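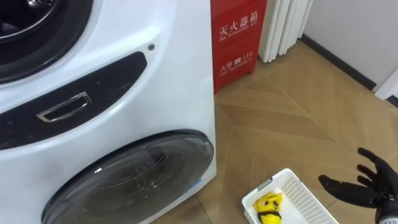 # Handing the laundry round to the robot (and what's left for you)

These steps are for attendants at Dristmont, our short-stay place, where the Dallura unit took over the towel-and-smalls round in May. You used to run washes. Now you run the thing that runs washes, and the pay grade has not noticed.

## Before you start

- Walk the floor between the bed and the machine. Socks count as obstacles.
- Put the basket within reach of the stacked washer, long side facing the robot.
- Check that both round doors open freely by hand.
- Leave the blue tape alone. It is ugly and it stays.

## Running a load

1. Open the Privimis screen and pick **Small load**. There are 116 saved routines and you will use 2 of them.
2. Confirm which drum, upper or lower. The old habit of chucking everything in whichever one was open is over.
3. Press start and step back behind the line of the bed.
4. Watch the first door. If the hand stalls for longer than you'd put up with from a new starter, hit pause and open it yourself.
5. Log it. One line is plenty - "door, upper, helped" will do. 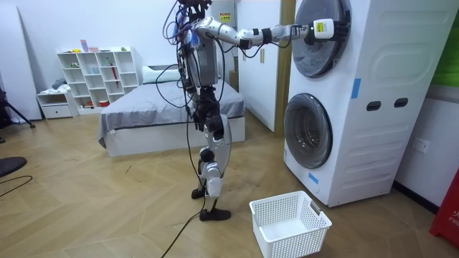

*Dallura unit at the upper door, basket on the floor.*

Keep the trailing cable clear of the basket and of your own ankles. If you have to move it, pause first.

## What your shift looks like now

The load that took a person a few minutes takes the robot 360 seconds on a good day. In that time you can make a bed, or stand there with your arms folded, supervising. Both have been tried.

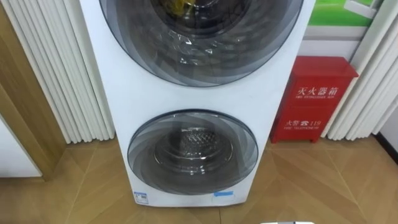

Stain checks are still yours, and so are zips, pockets and anything a guest calls "delicate". Folding is yours too. The Radebe people who set up our routines say folding is coming, in the tone my landlord uses about the hot water.

The log gets read once it reaches 100 lines, so put the real problems in it. "Robot slow" has been noted already. By everyone.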